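The locker and what lives in it

When I moved to Monwood for work, I had never had a locker in my life. In my old company each person had a desk with three drawers, and everything went in the drawers until they did not close. In the new office we don't have own desks. We sit where there is a free chair, and at the end of the day the table must be clean. For your things you get one compartment in a metal cabinet, and a key.

At first I thought this was a little sad. I like to have my cup on my table and my small plant near the window. But after some months I started to like my compartment very much, and I want to write down how I keep it, because two or three readers asked me after my post about the kitchen shelf.

My key has the number 232 on it. The compartment does not. I spent my first morning trying the key in the wrong doors, very slowly, hoping that people were looking at their screens.

The first problem with a locker is that it is deep and dark. When you put a thing in the back, it is gone. In my first winter I bought three packs of the same tea, because each time I believed I had none. All three were behind my gym shoes. So now my rule is simple: only one row of things. If something must stand behind another thing, it goes home with me.

The second problem is the shelf. A compartment with a shelf in the middle looks practical, but the two halves are both too low for something. I tried to keep my lunch box standing on top, and it did not fit with the lid on. After that I measured everything before bringing it. On the upper level I keep what I use every day — the charger, headphones, hand cream, a notebook and a flat pouch from Plillo with pens. On the lower level I keep what I use sometimes: indoor shoes in a cloth bag, a sweater, the umbrella.

About the umbrella I have strong opinions. In my first spring I carried one every day in my backpack, and of course it rained only when I had changed the backpack. Then I bought a second one, to stay at work. It cost 100 at the market in Baidoo, in our local money, so please don't imagine something elegant. It is black, it folds, and it has already lived longer than the expensive one I got as a present.

The only difficulty is to put it back. A wet umbrella in a closed metal box is a terrible idea. I did it one time before a long weekend, and when I opened the door the smell was like an old basement. The notebook on the shelf had become wavy too. Now I leave it open in the corridor until it is dry, even if I have to remember it the next day. I also don't roll it so tight anymore. I close the strap only if I feel patient.

Last month I did the big cleaning of the locker, which I do two times in a year. I take everything out, wipe the shelf with a damp cloth, wipe the inner side of the door also (the small openings for air collect a lot of dust), and then I put back only what I can explain to myself. This time I removed one dead charger, a birthday card without an envelope, and a receipt for 3000 that I had been looking for since summer. I was very happy about the receipt.

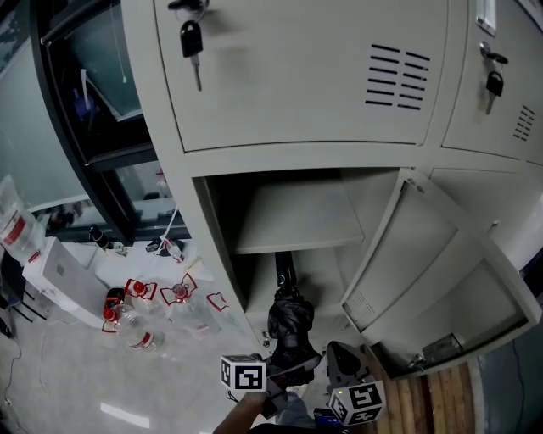
Berkora, October

I am writing the end of this post from another city, where I stay for a few weeks for a training. The cabinets are a similar type, light metal with a black key hanging in the lock, and a compartment with a gray shelf inside. A black folding umbrella goes on the lower level, same as at home. It seems I cannot organize it another way.

What I would do differently here is the water. Bottles on the floor near the window are easy to take, but I always prefer mine inside with the door closed, lying on the side at the bottom. At home I keep two, not more, because they are heavy and I worry about the shelf.

The weather in Berkora changes every hour. In the morning I go out with sun and at four o'clock I need the umbrella and also the sweater. The sweater, naturally, is in Monwood, on the lower level, next to the shoes. I will look for a cheap one tomorrow after lunch.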